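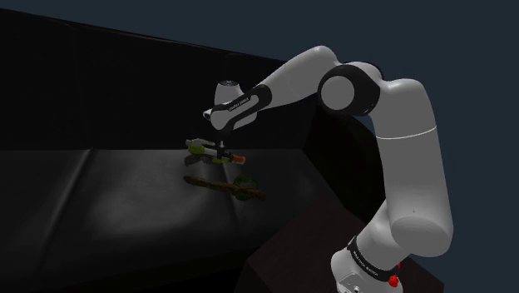
文/迪维娜·塔拉韦拉

达尼洛·乌马利不肯在沙发的问题上给我一个痛快的答案。我问他,一张标着“真皮”的黑色沙发到底有多少是皮,他把眼镜推到额头上,反问我:“你问的是坐的地方,还是看的地方?”

他做了大半辈子家具软包,眼下在Hulldale经营一间修理铺,铺名叫Limsakul,是从前一任店主那里原样接过来的,招牌也没换。我去找他,起因是自己家里的一张沙发。当初买的时候,销售说这种皮越坐越软、越坐越亮。后来软倒是软了,扶手上却开始一片一片往下掉皮屑,沾得毛衣上都是。我打电话去问,对方说是“正常的使用痕迹”。这句话让我很不服气。

乌马利听完,没有急着替我抱不平。“掉皮屑的,多半不是皮,”他说,“是涂层。真正的皮会裂,会干,会发硬,但不大会像晒伤的人那样脱皮。”他从工作台底下翻出一块边角料,让我看断面:上面薄薄一层光滑的面,底下是织布。“翻过来看背面,一目了然。可你在店里怎么翻?它已经钉在架子上了。”

我问他,那“再生皮”算不算皮。他笑了一声。“把碎皮打成粉,掺上胶,压成一张,再印上毛孔。你说它是不是皮?刨花板算不算木头?卖的人爱怎么叫就怎么叫。我只管它过几年会不会送到我这里来。送来了我也没办法,这种面修不了,只能整张换。”

对他的说法,我也并不照单全收。修沙发的人劝你买能修的沙发,这里头有没有生意上的考虑?我当面问了。他想了一会儿,承认有。“换一整张面,我收得比补一个口子多得多。要是只图钱,我应该盼着大家都买最差的。”这个回答听上去很诚恳,不过他也没有否认,铺子里挂着的皮样全都由他自己供货,价钱不低。我问能不能自己带皮来,他说可以,但“出了问题别找我”。

聊到保养,他的态度忽然硬了起来。市面上卖得很好的一种护理乳,叫Bedavum,我家里就有一瓶。瓶身上说能“深层滋养”。乌马利把瓶子拿过去,看了看成分,又还给我。“大多数沙发皮表面是有涂饰层的,你抹什么上去,绝大部分都停在面上。滋养谁呢?滋养你的裤子。”他自己的办法乏味得很:拧得很干的软布,隔一阵子擦一遍灰,离暖气远一点,别让太阳直晒。

“那就什么都不用买?”

“苯胺皮另说,那种没什么遮盖,碰上水就有印子。可是你家那张不是。”

我后来又问了一位做护理产品销售的朋友,她当然不同意,说长期不保养的皮更容易开裂,还说修理师傅见到的都是坏掉的沙发,看什么都像骗局。这话也有道理。好端端坐了许多年的沙发,不会有人抬到修理铺里去。我把这话转告乌马利,他耸耸肩:“她说得对,我看到的都是病人。可她呢,她一个病人都看不到,东西卖出去就完了。”

真正让我意外的,是他认为面料根本不是最要紧的。按他的看法,一张沙发该不该买,先看架子,再看座垫,最后才轮到皮。他让我把店里一张待修的三人位从前脚抬起来一点,看另一只脚是不是马上跟着离地。那张沙发没有,前梁先扭了一下,发出嘎吱一声。“架子软了,”他说,“外面包什么都白搭。”

座垫也有讲究。广告上爱说“高密度海绵”,可密度和软硬是两回事,高密度的可以很软,低密度的也可以很硬,刚坐上去未必分得出来,要过一两个冬天才见分晓。他建议直接问店家要密度的数字,写在单子上。我问,有几家店会给?他说:“问了不给,你不也就知道了吗?”

这条建议我专门去试了。9月里,我跑了Kerkuvside一带的3家家具店,问的是同样的问题:整张沙发哪些部位是皮,座垫密度多少,能不能写进合同。第一家的店员很热情,说全是头层牛皮,等我要求写下来,就变成了“接触面头层牛皮”。所谓接触面,就是身体会碰到的那些面;背后和侧面下方用的是仿皮。这种做法并不违规,也不见得不好,沙发靠墙放,谁去摸它的背面?只是价签上没有一个字提到这件事。第二家说密度属于“工厂数据”,门店没有。第三家倒是拿出了一张单子,写得清清楚楚,可那一款比我原先的预算贵出了3000块。

我把结果告诉乌马利,心里多少盼着他夸那第三家几句。他没有。“单子是单子,”他说,“里面的海绵你剪开看过吗?”

我说没有,谁会剪开一张新沙发?

“所以嘛。”

和他谈话,时间久了会有点累。什么都要打个问号,人总得坐在什么东西上面。我问他自己家里用的是什么沙发。他家那张已经用了20年,布的,灰绿色,弹簧换过一次,面换过2次。为什么不是皮的?“夏天粘腿,冬天冰屁股。”他说得一点不犹豫,“客人来了觉得皮的气派,可气派是给客人坐的,客人一年来几回?”

我不完全同意。我喜欢皮沙发,喜欢它擦一擦就干净,也喜欢它在一间屋子里那种沉沉的分量。黑色的尤其耐看,只是灰落上去格外显眼,这一点店里的射灯从来照不出来。乌马利听我说完,点了点头,说喜欢就买,别信“一张坐一辈子”就行。

至于我家那张,他看过照片,报了一个换面的价钱,又说架子要抬过来才知道值不值得。他还说,如果前梁也松了,就不必花这个钱。我已经约了车。抬沙发下楼要先卸掉大门,乌马利让我把卸下来的螺丝装在袋子里,用胶带贴在门板上,他说十个客人里有九个回头都来问他,螺丝掉到哪儿去了。

2020年12月27日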